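Haven Home Appliances Customer Support
Ticket 247
Product: Parkier dishwasher, built-in, 24 inch
Subject: Water left in the bottom after every cycle, error 8, now a smell too
Opened by: Hinata Ichikawa
Assigned to: Adelino Meireles
Status: Closed (resolved by customer)

Hinata Ichikawa wrote:

Hi there! I'm hoping somebody can point me in the right direction before I drag this thing out from under the counter on my own. We have a Parkier dishwasher that came with the house, and it was fine all spring and most of the summer. Then one night in August I opened it after the evening load and there was a puddle sitting in the bottom, gray and a little greasy, right up over the filter. The dishes on the top rack were clean. The ones on the bottom were clean-ish (I rewashed them, I couldn't help it).

I figured somebody had opened the door in the middle of the cycle, so I ran it again. Same puddle. On the third try it stopped early and gave me an 8 on the display with three beeps, and then three more beeps every so often until I held down the power button. The chart inside the door says 8 is "drain fault" and tells me to clean the filter and call you.

So here's what I've done so far. I took out the filter, both pieces, the tall one and the flat mesh one, and washed them in the sink with a toothbrush. They were pretty bad, I'll admit it. There was a piece of label off a jar of Drurnura peach jam stuck to the mesh like it had been glued there. I put everything back and made sure it clicked. Ran a rinse. Still a puddle, maybe a tiny bit smaller, but that could be wishful thinking.

Things that might matter: we have a garbage disposal, and the dishwasher drains into it. The disposal works. The sink drains fine, nice and fast. No water on the floor anywhere. I use powder, no pods.

Thanks so much in advance!

Adelino Meireles (Haven Support) wrote:

Hello Hinata, thank you for the clear write-up. Cleaning the filter was the right place to start. Could you tell me the following:

When the machine tries to drain, do you hear a steady hum, a rattle, or nothing?
Has the garbage disposal been replaced or serviced lately?
If you look under the sink, does the ribbed gray drain hose go up toward the counter before it comes down to the disposal, or does it lie on the cabinet floor?

Please switch the dishwasher off at the breaker before you put your hand into the sump.

Hinata Ichikawa wrote:

Okay, I sat on the kitchen floor with my ear against the door like a safecracker and ran a cancel-and-drain. It hums. Pretty steady, kind of low, and then a gurgle toward the end. No rattle.

The disposal is the same one that was here when we bought the place. Nobody has touched it.

Now the hose. I had to take out all the stuff under the sink first, which took longer than the whole rest of this (why do we own so many sponges?). The hose comes through a hole in the side of the cabinet, goes along the floor of the cabinet behind the trash can, and then up to the disposal. So it's lying down. There's a plastic clip screwed to the back wall of the cabinet up near the top, empty, and I always wondered what that was for!

I bet the hose fell out of the clip when we got the bigger trash can. I remember having to shove it.

Adelino Meireles (Haven Support) wrote:

That empty clip is for the high loop. The hose should rise as close to the underside of the countertop as it can before it drops to the disposal. Without the loop, dirty water from the sink can run back into the dishwasher, and that would explain the color of what you are finding. Please put the hose back in the clip and check that it isn't kinked or flattened anywhere along the way. Then run a rinse with an empty machine and let me know.

A missing loop alone doesn't usually set off error 8, so we may have more to do.

Hinata Ichikawa wrote:

Update, 7:40 p.m. Hose is up in the clip. The clip had gone brittle and one of the little arms snapped when I pushed the hose in, so I backed it up with a zip tie through the screw hole. It's ugly but it's up there good and high. I felt all along the hose and there's one spot, right where it comes through the cabinet wall, that's a bit flattened. I rounded it out with my fingers and it mostly stayed round.

Ran the rinse. Less water! Definitely less this time, I marked it with a piece of masking tape on the side of the tub so I'm not fooling myself. But there's still water over the filter area, and I got the 8 again at the end.

Also it's starting to smell. Sort of like a vase when the flowers have been in it too long.

Adelino Meireles (Haven Support) wrote:

Good progress. Next I'd like you to look at the drain pump. With the breaker off, bail out the water with a cup and a sponge, lift out the filter, and look in the back right of the sump for a small gray cover. It has a tab. Pull the tab up and toward you and the cover comes out. Behind it is the impeller, a little wheel. It should turn with a fingertip, in small jerky steps. The jerky steps are normal, it's a magnet motor. Watch out for broken glass, and use pliers if you see something shiny.

Hinata Ichikawa wrote:

Breaker off, bailed, sponged, flashlight in my teeth. The cover came out on the second pull, and I'm glad you mentioned the tab, I would have gone at it with a screwdriver.

The wheel turns, jerky like you said. But there was stuff wrapped on the shaft! I got it with tweezers. One twist tie, the paper kind with the wire inside, and a little wad of what I think used to be the rest of that peach jam label. Also one olive pit, sitting loose. We do love olives.

Put the cover back (it has to go in at an angle and then down, for anybody reading this later), filter back in, breaker on, rinse. And it drained! All the way down, just the little bit in the well that's supposed to be there. No 8. I did a small dance.

I'm going to leave this open for a few days if that's okay with you, in case I celebrated too early.

Adelino Meireles (Haven Support) wrote:

Very happy to hear it. A small amount of water in the sump under the filter is normal and keeps the seal from drying out. I'll leave the ticket open. For the smell, run the hottest cycle empty with a cup of plain white vinegar standing upright on the top rack.

Hinata Ichikawa wrote:

So I celebrated too early. Two good loads, then this morning, puddle again. Smaller than the first ones, no error code, but it's over the filter. The pump sounds healthier than before, if that makes sense, more of a whoosh. I checked the impeller again and it was clean.

Is there anything at the other end? I keep looking at the spot where the hose meets the disposal. There's a spring clamp on it and it looks crusty.

Adelino Meireles (Haven Support) wrote:

Yes, that's where I'd go next. Put a bowl under it, squeeze the clamp with pliers, slide it back and pull the hose off. Look into the inlet on the disposal and into the end of the hose. Grease and food build up there, and a healthy pump can still lose against a plug like that.

Hinata Ichikawa wrote:

Oh boy. Well, there it was. The inlet on the disposal was closed down to a hole I could barely get a pencil through. It was grease, mostly, with coffee grounds packed in it like gravel. I scraped it out with the handle of an old spoon, then a bottle brush, then hot water and dish soap. The hose end had a collar of the same stuff in it. I cut that last bit of hose off square, there was plenty of slack, and put it back with a new screw clamp from Serrano Hardware down the street.

While I had everything apart I wiped out the cabinet and put down a new liner, and I moved the trash can to the other side of the kitchen, so it can't knock the hose down again. We're going to redo the whole room someday, and I've got opinions about all of it now. I want a cabinet under the sink that a grown person can get both shoulders into. I want a shutoff valve I can reach without lying on my back. My husband mostly wants to talk about stone! 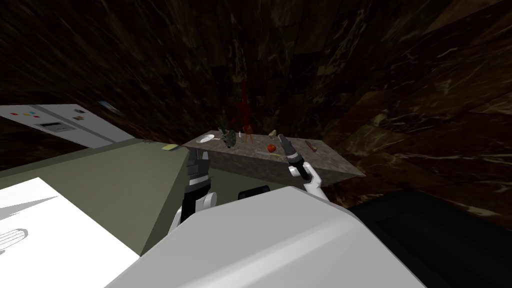 Kitchen rendering: gray stone island, dark brown marble wall.

Anyway, back to the machine. I ran a full load after dinner, pots and all, and it emptied completely. Then the hot cycle with the vinegar, and the vase smell is gone. The tape mark is still on the side of the tub, I can't get the gummy part off, but I guess it survived the vinegar fair and square.

Adelino Meireles (Haven Support) wrote:

Nicely done. A little cooking oil on a cloth should lift the tape residue. Wipe it down with dish soap after. I would also replace the broken clip when you get a chance. It's item 103 on the parts sheet, and you can order it through the Haven parts page. Please check the new clamp for drips after a few loads and give it a small turn if you see any.

Hinata Ichikawa wrote:

Oil worked on the tape! Clip is ordered, and the zip tie is holding the fort until it gets here.

Final report: it's been a week of daily loads, no puddle, no beeping, no 8. I put a paper towel under the clamp and it's dry as a bone. I rinse the filter on the weekend now, and jars get their labels peeled before they go in. You can close this one. Thank you, Adelino, you were so patient with me and my sponges!

Adelino Meireles (Haven Support) wrote:

Thank you, Hinata. Closing the ticket. If error 8 comes back, reply to this thread and it will reopen with your history attached.

Resolution notes: Drain hose out of high loop clip, re-secured. Debris removed from drain pump impeller. Grease blockage cleared at disposal inlet, hose end trimmed, clamp replaced. Customer ordered hose clip. No service visit needed.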